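Workshop tips: two small arms, one table, and a shelf of glass

Notes from a home-shop build, last edited 28 Apr 2022

These notes cover a two-arm sorting table built in a shared workshop. The task is to move small glass vases and cups between a tabletop and a low shelf, grouped by color. The software is Ikov, a free motion planner that runs on an ordinary desktop. The arms mount on a Stikside bracket set, which fits most light arms with a round base. Substitute what you have. Most of the tips apply to any bench setup that handles breakable things.

1. Table and frame

Use a solid top. A butcher-block surface in a metal frame takes screws well and does not flex much when both arms stop at once. Check for flex before mounting anything: set a dial indicator on a floor stand, lean on the far corner, and read the movement. Add cross-bracing if the needle moves more than the arm's stated repeatability.

Mount the arms on opposite sides, facing inward. Side-by-side mounting saves floor space but the elbows meet over the middle of the table, and the planner spends its time avoiding them.

Through-bolt the bases. Wood screws held until October in our case, then the left base began to creep. Large washers under the top spread the load.

2. Shelf

A plain board on thin metal legs is enough. Keep it toward the back, inside the reach of both arms, and low enough that the gripper can come down on a tall bottle without the elbow locking straight. Fix the legs. A shelf that shifts by a few millimeters makes every stored position wrong.

Arrange the shelf with short pieces in front where possible. If a tall bottle has to stand in front, program a side approach for the piece behind it.
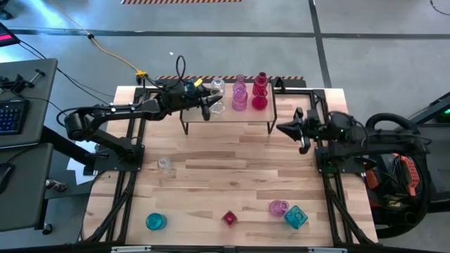
3. Cables

Leave a service loop at each wrist. Size it with the wrist turned to its limit in both directions, then add a little. Tie the loop on the arm side only. A tie on each side of a rotating joint will eventually pull a connector out.

Run floor power away from where people stand. Cord covers are worth the money. Keep the power supply for each arm on its own switch, within reach of the operator's chair.

4. Floor marking

Put hazard tape down before the first powered move. Mark the farthest point either gripper can reach, measured with the arm fully extended, and stay outside it when the motors are on. Tape sticks poorly to dusty concrete. Vacuum, wipe with alcohol, let dry, and press with a roller.

5. Speed and force

Set limits in the controller as well as in the planner. Our values, as a starting point:

Joint speed: 20 percent of maximum near glass, 60 percent in open air.
Grip force: start at the lowest setting and raise one step at a time until the piece no longer slips.
Approach height: 16 mm above the rim, then a slow straight descent.

Test new moves with plastic cups of similar size. Switch to glass after a full run with no contact faults.

6. Glass

Transparent pieces are hard on depth cameras. Clear glass returns the distance of whatever is behind it, and faceted glass returns noise. Colored glass is somewhat better. Diffuse light helps more than bright light. Turn off any single lamp that puts a hard highlight on a rim.

Ribbed and faceted sides give the fingers something to hold. Smooth round ones roll. For pieces lying on their sides, close the fingers across the body and keep them off the rim, where chips start.

Include tipped pieces in your trials. A routine that works only on upright vases will stop at the first one that falls. Vary the angle of the mouth, let some pieces touch, and leave a few standing among them.

When two pieces touch, do not drive a finger between them. Pick the outer one from its free side, or nudge it clear with the fingers closed and then pick. 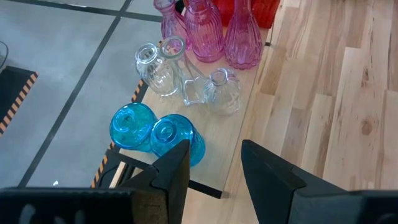 Do I need rubber pads on the gripper fingers?

Hard fingers will work at low force, but thin silicone pads cut slipping and are kinder to rims. Glue them with contact cement and recheck the finger gap afterward, as two pads change the closed position. We use 1 mm Veria sheet and replace it when the surface goes shiny.

7. Logging

Save every attempt, including the failed ones. Our log stands at 2,403 picks. Each line holds the piece, starting pose, grip force, and result. Sort by piece first. A single awkward shape can account for most of the faults, and it is quicker to write a separate grasp for that shape than to retune everything.

8. Shutdown

Park both arms over the table with the grippers open and empty. Cut motor power before reaching in to reset the glass. Check each piece for chips under a lamp, and discard any with a damaged rim.

Bracket drawings are filed under Herath in the shop's shared folder.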